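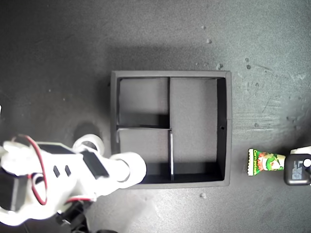

세 칸짜리 검은색 트레이 앞의 로봇팔 Covo. 오른쪽은 'Corn potato' 과자. (제공: Sarnix)

Sarnix, 9월 공개 시연 'Gikance' 개최… 로봇팔이 과자 한 봉지를 옮기는 과정 처음부터 끝까지 공개

소형 로봇팔 개발사 Sarnix가 9월 Zamudio 작업실에서 공개 시연 행사 'Gikance'를 연다. 관람객은 탁상형 로봇팔 Covo가 과자 봉지를 집어 칸이 나뉜 트레이에 담는 작업을 바로 옆에서 볼 수 있다. 사람이라면 2초쯤 걸릴 일이다. Covo는 그보다 오래 걸리며, Sarnix는 이 사실을 보도자료 첫 문단에 적기로 했다.

행사는 오전 10시에 문을 열어 오후 5시에 닫는다. 무대와 조명, 웅장한 음악은 준비하지 않았다. 대표 인사말은 있으나 37초를 넘기지 않는다는 사내 합의가 있었고, 초과할 경우 로봇 시연을 그대로 시작한다. 지난번 리허설에서는 대표가 인사말 도중에 시연을 맞이했다.

시연 과제는 '간식 정리'다. 작업대에 놓인 과자를 찾아 집고, 트레이의 정해진 칸에 내려놓으면 한 회가 끝난다. 트레이는 작은 칸 둘과 큰 칸 하나로 나뉘어 있다. 어느 칸에 넣을지는 관람객이 고른다. 작은 칸을 고르는 관람객이 많을 것으로 예상되는데, 개발팀은 큰 칸도 매력이 충분하다는 점을 미리 알려 드린다.

과자 봉지가 과제로 뽑힌 데에는 사연이 있다. 개발 초기 Covo는 나무 블록만 집었고, 성적이 대단히 좋았다. 블록은 구겨지지 않고 빛을 반사하지도 않으며, 잡는 순간 바스락거리며 모양을 바꾸는 일도 없다. 그러던 어느 날 야근하던 직원이 블록 대신 먹던 과자를 올려놓았고, 개발 일정은 그날 밤 다시 짜였다. 이후 Covo의 과자 집기 시도는 모두 2571회 기록됐다. 기록에는 성공과 실패, 그리고 '봉지는 집었으나 내용물의 안부는 알 수 없음'이라는 세 번째 항목이 있다.

Gikance를 총괄하는 Zsófia Vass는 "투자자분들은 로봇이 언제 공장을 통째로 운영하느냐고 물으시고, 저희 어머니는 언제 설거지를 하느냐고 물으신다"며 "현재로서는 두 분야 모두 과자 다음 순서"라고 말했다. 이어 "잘 편집한 영상을 보면 누구나 감탄하지만 궁금한 건 편집에서 빠진 부분일 것"이라며 "이번에는 그 부분까지 보여 드리려고 한다. 지루하시면 커피가 있다"고 덧붙였다.

시연은 하루 5회 진행한다. 회차마다 앞부분은 조작자가 Covo를 직접 움직이고, 뒷부분은 Covo가 스스로 움직인다. 두 방식이 바뀌는 시점은 담당자가 큰 소리로 알린다. 조작자가 움직이는 동안 "로봇이 참 똑똑하다"고 칭찬하시면 조작자가 대신 감사 인사를 드린다.

실패한 시도도 중단하지 않고 끝까지 보여 준다. Covo가 봉지를 놓치면 담당자는 원인을 그 자리에서 설명하고, 원인을 모르면 모른다고 답한다. 개발팀이 꼽은 흔한 원인은 봉지 끝을 얕게 무는 경우, 반들거리는 포장에 조명이 비치는 경우, 트레이 벽 높이를 낮게 보는 경우다. 마지막 경우에는 봉지가 벽에 걸쳐진 채 멈추는데, 이를 성공으로 칠지를 두고 사내 의견이 아직 갈린다. 관람객 투표로 정하자는 안이 나왔으나 영업팀이 지나치게 찬성하여 보류됐다.

마지막 회차가 끝난 뒤에는 관람객이 조작 장치를 잡아 볼 수 있다. 한 사람당 한 번이며, 대기 줄이 짧으면 두 번까지 가능하다. 키가 작은 어린이를 위한 발판도 있다. 내부 시험에서 가장 좋은 성적을 낸 조작자는 경력 엔지니어가 아니라 회계 담당자였다. 이 결과가 엔지니어 채용 기준에 영향을 주는지 묻는 질문은 정중히 사양한다.

질의응답 시간도 회차마다 마련된다. 팔의 구조와 배선, 조작 방식, 학습용 기록을 모으는 절차에 관한 질문은 모두 환영한다. "그래서 사람은 뭘 하느냐"는 질문에 대해서는 과자를 다시 작업대에 올려놓는 일을 한다고 미리 답변드린다. 하루 종일 한다.

관람 안내
행사명: Gikance 공개 시연
시기: 9월, 오전 10시~오후 5시
장소: Sarnix Zamudio 작업실
입장료: 무료
신청: Sarnix 누리집에서 회차 선택 후 사전 예약. 잔여석이 있으면 현장 입장 가능
유의 사항: 작업대에 손을 올리지 말 것. 사진과 영상 촬영은 자유이며, 실패 장면을 게시할 때는 성공 장면도 한 번쯤 고려해 주시기 바람
간식: 관람객용을 별도로 제공. 시연에 쓴 봉지는 권하지 않음

취재 안내
취재진은 첫 회차 시작 30분 전부터 입장할 수 있다. 작업대 가까이에서 촬영하려면 예약할 때 따로 적어 주시기 바란다. 특정 장면의 재연 요청은 받지만 Covo가 같은 동작을 되풀이해 줄지는 약속드리기 어렵다. 개발팀 인터뷰는 시연 사이 쉬는 시간에 진행한다.

Sarnix 소개
Sarnix는 탁상에서 쓰는 소형 로봇팔과 조작 장치를 만드는 회사다. 주력 제품 Covo는 연구실과 교육 현장에서 물건 집기, 옮기기, 칸별로 나눠 담기 같은 작업을 실험하는 데 쓰인다. 세상을 바꾸겠다는 문구는 회사 소개에서 지난 개정 때 빠졌고, 그 자리에 부품 주문 안내가 들어갔다.

문의: Sarnix 홍보 담당, Zsófia Vass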